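Headphones

Headphones are a pair of small speakers you wear on your head, and I have spent far too much of my life wearing them. I started this entry as a short note for the listening pages and it grew, so bear with me (I've moved the technical bits toward the end, where they can't scare anyone).

Names and types

People use "headphones" for everything, and I'm fine with that, but there are a few families worth keeping apart. Over-ear ones, also called circumaural, have cups that go all the way around the ear. On-ear ones, or supra-aural, press flat against it. Then there are earbuds, which rest in the outer ear, and in-ear models, which go right into the ear canal with a soft tip. A headset is any of these with a microphone added. In Britain I've heard older folks say "cans," and radio people seem to say it everywhere.

Over-ear models split again into closed and open. Closed cups have a solid back, so less of your music leaks out and less of the bus leaks in. Open cups let air through, and the sound feels roomier to me, more like speakers in front of you. They are terrible in a library! I learned that one the embarrassing way.

History

The first headphones were for telephone operators and radio listeners in the late 1800s and early 1900s, and by most accounts they were heavy, uncomfortable things. Stereo pairs for home listening came along in the late 1950s. Portable tape players made light foam-padded ones popular around 1980, and that's where my own memory kicks in, because the foam on mine crumbled all over my school sweater.

By 2000 I had moved on to a closed pair from Mitar, a little firm whose catalog ran to 3 models and one spare cable. I still have them. The cable was replaced twice and the pads more often than that, and the headband creaks when I chew.

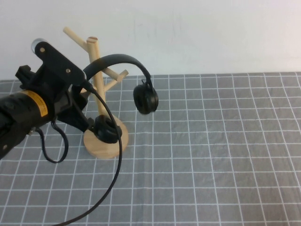
On pads, a comment from Tredari under the older version of this entry said that I had undersold them, that worn pads change the sound far more than people expect, and that anyone thinking of buying a new pair should put fresh pads on the old one first and listen for a week. I agree with nearly all of it. Flattened pads bring the driver closer to your ear and spoil the seal, and the bass is usually the first thing to go. I'd only add that thicker pads aren't always better. I put a plush set from Dultska on the Mitars once and everything sounded like it was coming from the next room.

How they work

Most headphones use a dynamic driver: a coil attached to a thin diaphragm, sitting in the field of a magnet. The signal goes through the coil, the coil moves, the diaphragm pushes air, and there's your song. Planar magnetic types spread the conductor across a flat diaphragm, and electrostatic types use a charged film between two plates and need their own special amplifier. I have heard an electrostatic pair exactly once, at a shop, and I went home and sulked.

Impedance, measured in ohms, gets argued over a lot. Low-impedance pairs usually play loud enough from a phone, while high ones may want an amplifier, though sensitivity matters just as much and gets left out of the argument.

Care and storage

Wipe the pads with a barely damp cloth and let them dry before putting them away. Don't wrap the cable tight around the cups, the strain lands right at the plug. A stand keeps the headband from getting squashed under books, and a plain hook does the same job for less money. My Nyaga folding pair lives in its case and has lasted 7 years that way, hinges and all.

Hearing

Loud listening for long stretches can damage your hearing for good, and headphones make it easy to creep up without noticing (trains are the worst for this, I keep nudging the volume over the rail noise). Closed or noise-canceling models help, mostly by letting you turn things down. I've got a playlist of 328 songs that I used to run straight through. Now I stop for tea partway, usually somewhere in the slow ones.

See also: Earbuds, Loudspeaker, Microphone, Tinnitus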